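Garach label export drops rows after the 1,000th
Status: Resolved
Product: Garach Inventory, web version
Opened by: Siu-fong Shih, Cirkari
Assigned to: Cheuk-hei Siu, Clolter support

Reported
Exporting the parts catalogue to a label file gives a file with 1,000 rows. The catalogue holds 2,000. No error on screen, and the job is marked complete. Same result in two browsers. Started after the November update.

Support, 9:40
Please send the export log and the name of the template in use. Check whether the on-screen preview shows the full list.

Customer, 10:15
Log attached. Template is Castellanos, the one our old labelling program came with. Preview shows everything. Only the saved file is short. I cleared the cache and signed out and back in, no change.

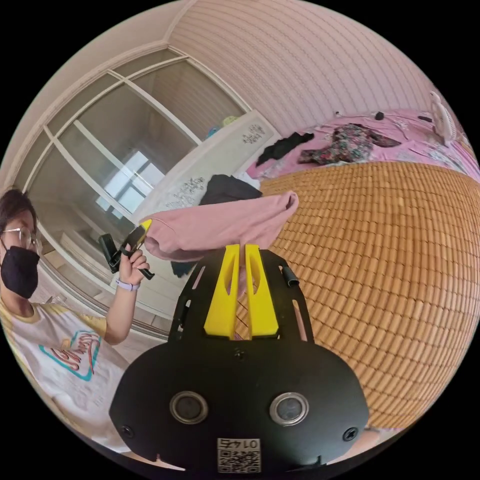 Does the export work with the default template?
With the default template the file has all 2,000 rows, so the data itself is fine and the fault follows Castellanos.

Support, 11:05
Log shows the job being split into two batches. The first is written, then the second is written to a file of the same name and skipped because the name is taken. The default template adds a batch number to the file name. Castellanos has a fixed name and predates batching.

Workaround:
Open Settings, then Templates, then Castellanos.
In the File name field, add {batch} before the extension.
Save, close the template and run the export again.
Join the two files before printing. Delete the header row from the second one first - the label program will otherwise print it as a part.

Customer, 13:20
Two files now, 1,000 rows in each. Joined and printed from them. Row order matches the catalogue. Can the job at least fail when a batch is skipped? We had been using the short file and would not have caught it without a missing bin label.

Support, 13:50
Agreed. Logged as a defect: a skipped batch should mark the job as failed and name the file that was in the way. No release date yet. Leave {batch} in the template after the fix, it does no harm.

Closed by Cheuk-hei Siu. Defect stays open and is linked to this ticket.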